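Sorted the badminton bag out this morning before the September sessions start up again at Orwood. A few notes for anyone else who plays with plastic shuttles and has let things slide over the summer.

1/ I tipped the lot out first. Two rackets, a roll of grip tape gone sticky, one sock, a parking ticket from Stotwood and far too many shuttles. Most of them went in there after a bad game and never came out again.

2/ We use nylon at our club. Feathers play better, I won't argue with that, but we're a social group and half of us hit everything off the frame. A tube of feathers would be finished by the tea break.

3/ I keep a note of club costs on my phone. Last season we spent 178 pounds on nylon shuttles, all from Petkov. The season before, we tried feathers for one term and gave up on them -- I don't want to look at that figure again.

4/ How I decide what stays. Pick it up and look down into the skirt. If the rim has gone oval, squeeze it gently back to round and leave it on a shelf overnight. Some recover. If a rib has snapped, bin it.

5/ Then the base. Press it with your thumb. If it moves in the skirt, bin it. If it's only grubby, a damp cloth will do. Don't soak it.

6/ Last thing is a test hit. Underarm, from the back line, full swing. A good one goes straight and drops near the far back line. A bad one wobbles all the way, and you'll know it when you see it.

7/ Someone always asks about speed. The coloured band round the base tells you on most makes: green is slow, blue is medium, red is fast. We buy blue. The hall is cold until about November and slow ones die halfway over the net.
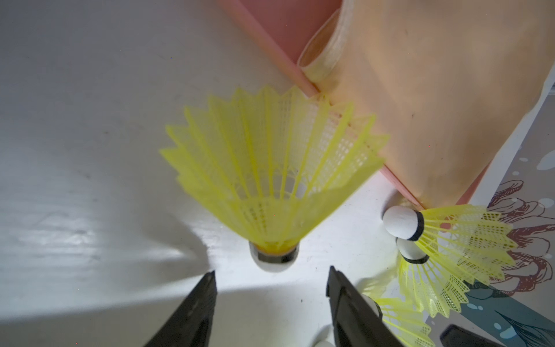

8/ Yellow or white is down to your hall. Ours has pale walls and old strip lights, and white ones vanish above head height. Yellow is much easier to pick up on a high clear. In a hall with dark green walls I'd go back to white.

9/ Storage: stand them up or put them back in the tube, all facing the same way. Loose at the bottom of a bag under a pair of shoes is how I got into this mess.

10/ The rackets are going to Kevex for restringing this week. Mine has had the same strings for 2 years and sounds like a cardboard box.

11/ Still no idea whose sock it is. If you play at Orwood and you're one short -- grey, blue toe -- it's in the side pocket.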